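Lists > Barnwood-share > Archive > Lost property bin, what's left

Previous in thread | Next in thread | By date | By author | Reply

From: Keisha Ferreira
To: barnwood-share
Date: Fri 7 October
Subject: Re: Lost property bin, what's left

Mirsad Zupan wrote:

> Does anyone know if the gray metal bin has been gone through
> lately? I'm missing a charging cable and a pair of reading
> glasses, both from the last open day. Also I thought we agreed
> in May that things stay in there three months and then go to
> the thrift store. Flora says it was longer than that.
>
> Mirsad

Hi Mirsad and all,

I went through it this morning. No cable and no glasses, sorry. You might ask Spyros, he took a few things home from the front desk to keep them from getting stepped on.

It was three months. I looked it up in the old messages. Flora may be thinking of the coats, which we keep over the winter and which hang on the rail by the side door anyway.

Most of the clothes and all the water bottles went back to people at the last open day. Two umbrellas and a child's sweater have gone to the thrift store on Ondberg Street. I also threw out a bag of dried-up markers. The small stuff that remains is below. If something is yours, write to me off list and tell me a bit more about it than the picture shows, for example what the white lettering on the black pouch says. I'll leave it at the desk with your name on it.
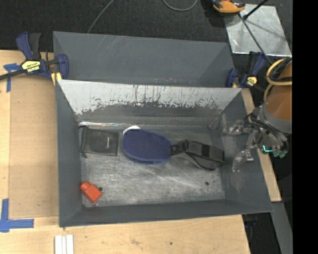

Still in the bin: black fabric pouch, blue oval item, black strap with padded part, small orange-red bottle.

Anything not claimed goes out with the next thrift store run. Senad is driving and he has room for one more box, so if you have household things to give away, bring them to the desk before then. They don't take electronics or bedding.

One more thing. Please don't put keys in the bin. Keys go in the desk drawer, and there are 9 sets in there now with no tags on them. Come and look if you're short a set.

Keisha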